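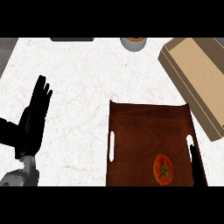
Week 4 handout: two arms, one tray
Robot Software module, Tisholm
Updated February 13, 2019

Last week we got a single arm to reach for things and mostly not knock them over. This week you get the second arm, and with it a whole pile of new ways to go wrong (I've found most of them for you already, you're welcome). You'll be working in the Zorthorpe simulator again, same counter, same tray, same tomato. If your install is still the August one, please update before the lab. The hand model changed and your old joint names won't load.

What I want you to think about is when the two arms need to know about each other. My first version, years ago, planned for both arms together all the time, one big search over every joint. It was lovely on paper and so slow I used to go and make tea. My second version planned them separately and hoped for the best, and the hands met in the middle of the tray like two people reaching for the last biscuit.

What we do now is somewhere between. Each arm has its own little state machine with four states: idle, approach, hold, release. A coordinator sits on top and only steps in when both arms want the same object. While one hand is busy at its handle the other can wait in idle, open and well clear, and its planner costs you next to nothing. The moment both are in hold, you switch to the joint planner, and from then on the tray counts as a rigid link between the two wrists.
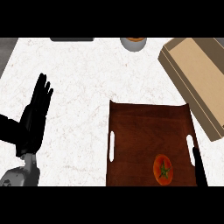
The switch is where most of last year's group lost marks. If you hand over to the joint planner while one hand is still a bit short of its handle, the planner believes it has a rigid link that doesn't exist, and it will happily lift one side. Then the tomato goes for a walk. So check the contact flag from Narov, and check it over several control steps, don't trust a single reading. The controller runs at 250 steps a second, so waiting a few of them costs you nothing you'd notice.

A word on perception. The overhead view doesn't get the whole tray in. The near edge is out of view, and so is part of the open box in the far corner. Your pose estimate has to come from what's left, and I'd lean on the far edge and the handle slots. The slots are tricky because you see marble through them, and a simple colour threshold will tell you the tray stops there and starts again. Fill the holes in your mask first, then fit the rectangle. Also remember a hand at the handle can hide part of a slot, so don't write code that falls over when it only finds one!

Planner settings to start from:

Max samples per query: 2000
Joint planner timeout: 605 ms
Smoothing passes: 100

Those are my numbers and they're not sacred. Do change them one at a time though - I've sat with too many people who changed all three and couldn't tell me which one helped.

For the lab, log every state change for both arms, with the step number, in one file. One file, please, in order. Two separate logs are misery to line up afterwards. The Dobson viewer will read it straight in and draw both arms on the same timeline, and you can usually spot a bad handover before you've even scrolled.

Things to hand in: your coordinator code, one log from a run you're happy with, and one log from a run that went wrong, plus a paragraph on what you think happened. I enjoy reading the bad ones more, so don't tidy them up.

Reading for next week is the chapter on closed chains. Skip the proofs if you're short of time, but do look at the bit on internal forces, we'll need it when we start tilting the tray.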